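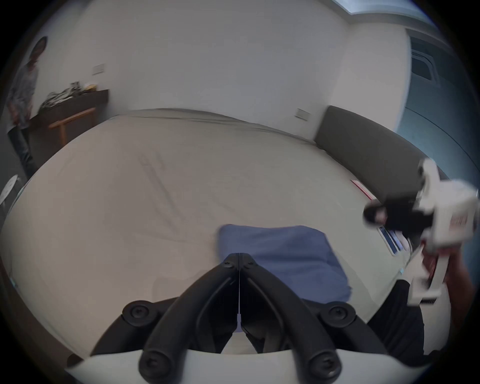
Guest room at Unville, bedding and bits. I'm typing between loads and the airer is full again. We've been redoing the back bedroom since November and this is the part where it starts to look like somewhere you'd sleep. Grey-beige sheet on, creases still in it (not ironing it, sorry). Blue cloth folded up on top to see how the colour sat against it, and I like it more than I thought, a sort of worn denim. Dark grey padded headboard stays. Had a wobble over that, nearly went for a lighter one, but dark hides a lot and heads are greasy things.

Notes for the bed below as people keep asking.

The sheet
From Clullel, the plain range. Second wash now. Went a bit paler after the first one, not by much. Creases like mad if left in the basket, fine if you get it straight on the bed and pull the corners. Deep enough for this matress which the last lot wasn't, used to ping off at three in the morning.

The blue cloth
Bought as a remnant. Was going to be a cushion cover, then a runner, now it might just stay a cloth. Washed on its own at 40 in case the dye ran. Folds down nice and flat. If I do the cushions I'll want more of it and the shop only had the one piece, so that's a problem for another day.

The headboard
Fivura, paid 200 with delivery. Came flat, two big panels of cardboard and far too much tape. Fixings were fine, instructions less so. Soft enough to sit up against with a book. Lint roller once a week, it does show fluff. Would have it again.

Paint
Still Ghasemi, still the same tin. One coat more needed behind the door. Don't look behind the door.

What it's all cost
Whole room is at 1,460 so far, and that's with the carpet. Budget was less. The bedding side came to 181 including pillows, which I'm happy with for how often it'll get washed.

Still to do
Lamp for the left side. Curtains up properly, at the moment they're on the old pole and an inch short. Some sort of throw for the foot of the bed, either the same blue or something warmer, haven't decided. A second set of sheets so I'm not stripping and washing and making it up all in one day. Hooks on the back of the door once teh paint's done.

Comments are open if anyone knows where to get that denim blue by the metre. Not the stiff stuff, I've tried the stiff stuff.

Updated 3/27/26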